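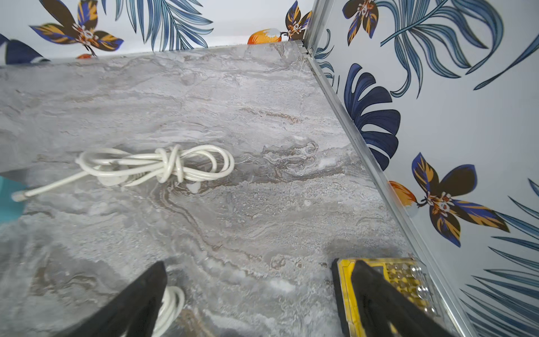

Clearing out the cable drawer tonight. I've lived in this apartment for 4 years and the drawer has been here the whole time, closing a little less each winter. The method is to take everything to the marbled counter in the corner with the flowery wallpaper and tie each cable in a knot as it comes out. First one done: white, a few loops, a single knot around its own waist, little clear plug sticking out of the end. Looks like a pretzel that works in an office.

Before anyone writes in: yes, I know about velcro ties. I bought a pack of 100 from Kuipers last spring. They are in the drawer. They are under the cables.

Lies Hermans says you should never knot a cable, you should coil it over-under like a sound engineer. Lies learned this from her brother Kobe, who did sound for one wedding.

I tried over-under. I got over. I got under. Then I had a figure eight and a sore thumb, so we are back to knots.

The white ones are all phone or network, as far as I can tell. I haven't had a landline since the place before the place before this one. I've moved those cables twice, in a box marked KITCHEN.

Asked the group chat how many network cables a person needs. Wouter: "one, plus the one you can't find." Vasco: "what length." Vasco is the reason I own a 33 foot one.

Rules so far. If I know what it's for, it stays. If I don't know what it's for but the plug looks expensive, it also stays. I can see the weakness in the rules.

Found the charger for a Govar electric toothbrush that died in the old apartment. Held a short service.

Found a second charger for the same toothbrush. I have questions for my past self and she isn't taking calls.

Labels next. I own a label maker, a Lomeo, bought for exactly this job and used so far to label the label maker. The tape is out. A refill is more than 300 something in whatever currency this shop thinks I live in, so masking tape and a pen it is.

Current labels: INTERNET. INTERNET (SHORT). PHONE?? PRINTER, OLD. And one that says ASK VINZENZ, who lent it to me in December and has probably bought another by now.

Update, 11 pm. The give-away bag contains both toothbrush chargers and a adapter for a country I've never been to. Everything else is knotted, labeled and back in the drawer.

The drawer doesn't close. Knots take up more room than tangles, it seems. Lies has been informed and is being very gracious about it, one voice message at a time.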